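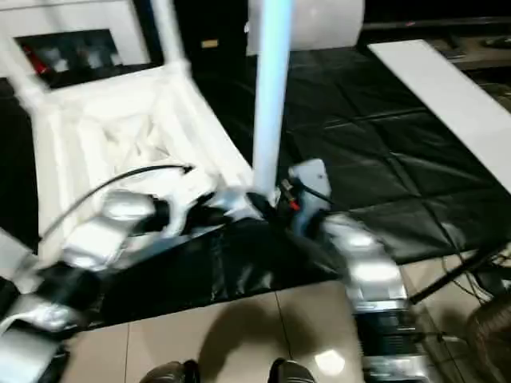
# Chairs on the mat

These pages cover the furniture work done in the tiled room at Doltitik this spring. The chairs are white plastic ones, bought for the canteen and now used all over the building. They get dragged and stacked, and they spend a good part of the summer outdoors. Every April we go through them, look at the legs and seats, wash them and decide which go back.

Ayman Geagea put the gallery together and wrote the first set of captions. Amirhossein Hosseinzadeh corrected them and added the notes on cleaning. The page was last changed on 2021-05-26.

## The room

The floor is beige tile with light grout lines. It is easy to mop but hard on plastic, and a chair pushed across it on its side will pick up scratches along the back. For that reason a black padded mat goes down first and covers most of the working area. The mat is quilted, and it creases when it has been folded for long. We lay it out the evening before if we remember.

A white chair on its side is in the usual position for a first look. The seat and backrest face outwards, so the light falls on them and marks show up well. After that the chair is turned right over for the legs.

The long white board kept beside the mat comes from the old Poirier shelving. It is used as a straight edge when a seat looks warped.

## The underside
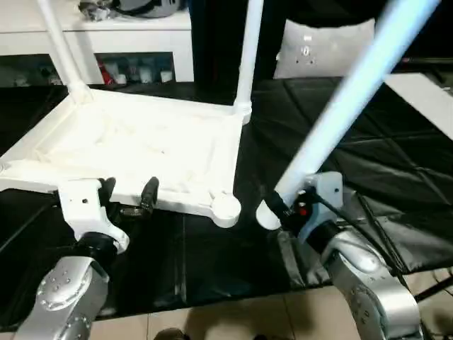
**Why turn the chair upside down when it could be checked standing?**

Dust settles in the hollow under the seat and can't be seen from above. The corners where the legs join are also easier to check from that side, and that is where cracks tend to start.

A white chair of this type has a raised rim around the underside of the seat, so it makes a shallow tray when turned over. A little dust in it is normal. It comes out with a soft brush, then a damp cloth. The rounded corners need a second wipe.

The feet have round white caps. Press each one with a thumb. If it moves, put the chair to one side with a strip of tape on the seat.

## Notes for next time

- Of the 16 chairs on the spring list, three were set aside for loose caps and two for cracks at a corner. The rest went back to the canteen.
- Spare caps are in the drawer marked Aseo. The ones in the Sana box are for the stools and are too narrow.
- Cream cleaner leaves a film on this plastic. Washing-up liquid in warm water is enough.
- Stack the chairs only when they are fully dry, no more than six high.
- Brush the mat on both sides before folding it.

The full list, with chair numbers, is in the folder in room 142. Corrections to the captions should go to Ayman.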